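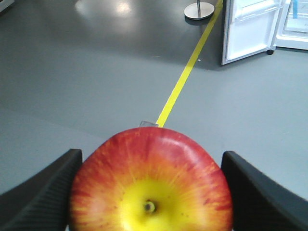
レビュー:携帯型コントローラー「Windel」を一か月使ってみた

サイト内検索 キーワードを入力 検索

最終更新:11月

Qian社のWindelは、スマートフォンを左右から挟んで使うタイプのゲームコントローラーである。発売時に予約して購入し、一か月ほぼ毎日使ったので、使用感をまとめておく。

本体の重さは171グラム。手持ちのスマートフォンを付けた状態でも、寝転んで遊ぶのに苦にならない。接続は有線のみで、差し込めばすぐに認識される。ケースを付けたままだと端子が奥まで届かないことがあり、私は薄いケースに買い替えた。

スティックは小さめで、倒したときの抵抗はやや軽い。レースゲーム「Skotdale」ではカーブの微調整がしやすく、タッチ操作のときより周回タイムが安定した。一方、格闘ゲームでは十字キーの斜め入力が抜けることがある。同じ製品を使っているYutong Tangさんも同じ症状だと言っていたので、個体差ではなさそうだ。

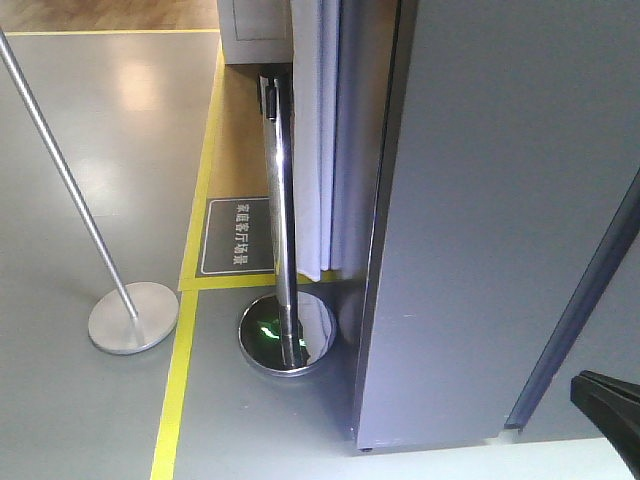
床に置かれたポールと灰色のパネル

ボタンの押し心地は浅く、音は静かなほうだ。夜中の居間で使っても家族から文句は出なかった。背面のトリガーはアナログ入力に対応しているが、対応しているゲームがまだ少ない。私が試した11本のうち、踏み込み量がきちんと反映されたのは三本だけだった。

専用アプリではボタンの割り当てを変更できる。設定はゲームごとに保存できるが、一覧が追加順に並ぶだけで、名前順にはできない。Kwame Oforiさんのブログに、設定名の頭に番号を付けて管理する方法が載っていたので、それをまねている。
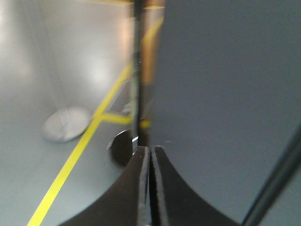 遅延については計測器を持っていないので体感になる。リズムゲーム「Tralville」の上級譜面で、有線の据え置き機用パッドと交互に遊んでみたが、判定のずれは感じなかった。プレイ回数はこの一か月でほぼ500回。スティックの根元にわずかな擦れが出てきたものの、勝手に動くような症状はまだない。

気になるのは充電である。本体下部の端子から給電しながら遊べるが、ケーブルが右手の小指に当たる。L字のケーブルに替えると少しましになった。イヤホン端子は左下にあり、こちらは邪魔にならない。

付属品は短いケーブルと布の袋。袋は薄く、鞄に入れるならもう少し丈夫なものを別に用意したほうがよい。

格闘ゲームが中心の人には勧めない。レースやアクションを外出先で遊びたい人なら、買って困ることは少ないと思う。十字キーは次のファームウェアで調整されるらしいので、更新後にまた試して追記する。

このページを印刷する | メールで送る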